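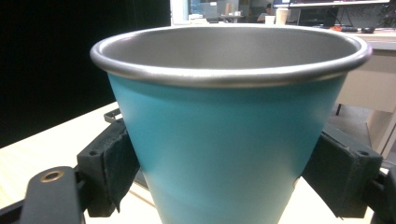 Housewares and Materials
Handout 2: Metal drinkware and bench storage
Prepared by Jhosep Cusi

Scope

These notes cover open metal cups with a coloured exterior and a bare interior, and the wire baskets used to hold items at the back of a bench. Glass and ceramic are dealt with in the Corine reading.

Tapered cups

A tapered cup is wider at the mouth than at the foot. The form lets cups nest, but two cups pushed together hard can bind at the wall. Separate them with a slow twist. Do not lever at the rim.

The rolled rim is formed by turning the edge of the sheet outward and back on itself. It stiffens the mouth and puts the cut edge out of contact with the lip. Water can sit under the roll – dry it with a cloth folded to a point.

Stainless interiors are commonly left uncoated. The colour outside is a separate finish and marks more easily than the metal. Use a soft cloth on both surfaces. Steel wool is not permitted in the practical.

Capacity is measured to the brim, then to a working line below it. For the worksheet, take 300 mL as the working fill and record the gap to the rim in millimetres.

Wire baskets
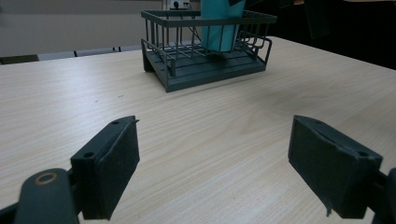
A basket that stands on short feet lets air pass beneath the base and makes it easier to wipe the table. Check the following before loading:

Feet level, no rocking
No loose bars
Clear of any cord running to a wall outlet

Tall items go in upright, with the weight low. A narrow carton standing above the rim will tip sooner than a cup, so place it against a side. Cups go mouth down if they have been washed, and mouth up only when fully dry.

Reading

Kröger, course reader, pp. 34 and 74. Bring the completed Rerkel worksheet to the June practical.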